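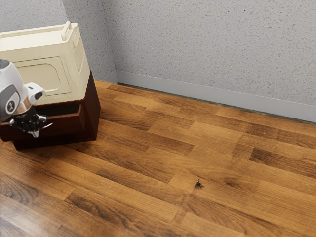 Cabinet in the corner, container on top.

10/19/26

Print this entry | E-mail this entry

No nap again. I am writing it down early, while I can still hold a pen, and will type it up later if there is a later.

The child went into her crib at half past twelve with the blinds down, the fan on, and the Wollel rabbit under her arm. She came out at twenty to two, having spent the full 70 minutes giving the rabbit a talk on garbage trucks. I listened on the monitor from the kitchen with a sandwich. It was a decent talk. She has strong views about the arm that lifts the bins and she did a very fair impression of the brakes. The rabbit, I assume, slept.

Then she stood up, said "I had a good nap" to the wall, and started taking off her socks.

I keep a log, as I have since she was nine days old, when a nurse told me it might help and I took that as a court order. It lives in Brosedus, an app that makes a small harp noise whenever you enter a nap. Tonight it says 1,639. That is every nap she has ever taken under my roof or in my car, plus one in the shoe department. I used to look at that number with some pride. Now it looks like the odometer of a car that is about to stop running.

Baldur thinks I should delete the app. Baldur has thought this since August, when it sent him an alert at work saying "Your little one may be getting tired!" while he was presenting a budget. He muted it, and then me for the rest of the meeting.

We've had eight days out of the last eleven with no sleep in them. The other three she fell asleep at five in the afternoon, which is worse. Five o'clock is the trapdoor. If she goes through it she wakes at six fifteen in a rage, eats nothing, and then is as fresh as milk until ten at night. Yesterday she went through it in the car outside the dry cleaner's, one block from home, with a rice cake stuck to her neck. I drove around the block with the windows down, singing. A man walking a dog looked at me with great kindness.

Phoned Lorraine Bunting about it while the child was "resting." Lorraine raised four and has the calm of a retired sea captain. I asked when hers had dropped the nap. She said the first one at two and a half, the second one at four, the third she couldn't remember, and the fourth never really had one to drop.

"So what did you do?" I said.

"Put them to bed at six," she said. "Then I watched television."

I had been hoping for something with steps in it.

I do have something with steps in it, from the library, and it is due back. The book wants me to bring in Quiet Time, with capitals. You put the child in her room with a basket of calm toys and a clock that turns green, and she plays by herself for an hour while you, according to the drawing on page 54, sit in an armchair and hold a mug with both hands. I don't own an armchair. I have read that page several times anyway, the way some people read about boats.

We tried Quiet Time this afternoon, after the garbage lecture, on the theory that a late start was better than none. I picked out the toys with care. Puzzle, wooden animals, cloth book, the felt board. I set the kitchen timer because we don't have the clock. I said, in the voice from the book, "Your body is going to have a rest now, and so is mine."

She said, "Your body is in the door."

It was, so I took it out. She played nicely for long enough for me to fill the kettle. Then she came down the hall carrying the timer, which she had got off the bookcase by some route I don't want to think about, and asked me to make it ring. I took her back. She came out to tell me the cow was sad. I took her back. She came out to report that the cow was better. I know you're meant to say nothing and lead them back gently, like a bouncer at a nice hotel, but I did want to know about the cow.

We did 2 rounds of that and then I gave up and we both lay on the rug. She put the felt fish on my forehead one after another. I may have slept. If I did, I'm not logging it.

Bezawit Mamo came by at four to drop off the rain boots her son has outgrown. She runs the toddler room at Tilahun, so I asked her, trying to sound like someone making small talk, what they do there with the ones who don't sleep. She said they lie on their mats with a book for a while and then they get up and help her fold things.

"And they just lie there?"

"Mostly."

"Mine would lie there?"

She looked over at mine, who was wearing both rain boots on the wrong feet and hitting the sofa with a spatula. "They're different for other people," she said, very politely.

She did say one useful thing. She said it usually takes them weeks to settle, that there'll be days with and days without, and that I should stop offering the same bedtime to both kinds of day. No nap, early supper and early bed. Nap, regular bed. I have been holding seven thirty like it was a border. I asked if it wouldn't make her wake at four. She said it might, a few times, and then it might not. I wrote that on the back of an envelope and it's less comforting written down.

So tonight, supper at five. Noodles, peas, half a pear. She put one pea in each boot (still wearing them) and would not discuss it. By five thirty she had the look, the one where her eyes go pink and she laughs at things like the fridge. There was a short, hard fight about whether the moon should be allowed in the bathroom. I read her one book instead of three and skipped the page with the goose, which she noticed, so we went back for the goose. She was out at eight minutes past six. I stood in the hall holding the monitor with nothing coming out of it.

Baldur got home at half past and whispered, "Where is she?" as if I might have sold her.

We ate at a table, sitting down, both at once. It was peculiar. We'd run out of things to say about the nap by the salad and had to start on other subjects. He told me Povilas at his office is building a canoe. I asked how it was going and he said, "Slowly," and we both nodded for a while. Then we did the dishes and it was still only seven twenty. I had forgotten that evenings were that long. I cleaned the toaster.

What I mind, if I'm going to be straight about it in my own diary, is less the tiredness and more the hour. I did a lot with that hour. I wrote most of these entries in it, paid the bills, had the row with the gas company. Some days I sat on the stairs and ate her raisins. It was the only bit of the day with a lid on it, and I always supposed someone would give me notice. The hour's been moved to the evening, apparently, where I will have to share it with a man and a toaster.

My mother-in-law says she'll "come back to it," as if the nap were the church. The book says some children do have a second wind of napping before they stop for good. I've decided to believe this until the end of the month.

Tomorrow: return the book. Get peas out of boots. There's a play morning at the hall in Bamotgate that runs until noon, and if I can keep her awake on the drive home I'll try the crib again, with less garbage truck. Baldur suggests taking the rabbit out of it. I said the rabbit was the only one in this house getting any sleep and I wasn't going to be the one to end it.

Nine fifteen. She has just coughed, once, and we both stopped breathing. Nothing. Going up.

Print this entry | E-mail this entry

Comments (4)

Mervyn Catterall wrote:
Our grandson gave up naps the week we had him to stay. His parents still say we did something. We did early supper as well, and he was up at ten to five wanting to see the hose.

pegsandtwine wrote:
How was the four o'clock wake-up??? Please tell me there wasn't one. We are on day six and I've started telling her it's nap time in a different accent.

Lorraine B. wrote:
I did remember the third one after you hung up. Three and a bit. He used to sleep under the dining table, so it was hard to tell.

dottie_m wrote:
Keep the quiet time going, it took us about a month but she does forty minutes with stickers now. The stickers are on everything, including the cat, but it's forty minutes!

Last updated the following morning, 4:50 a.m.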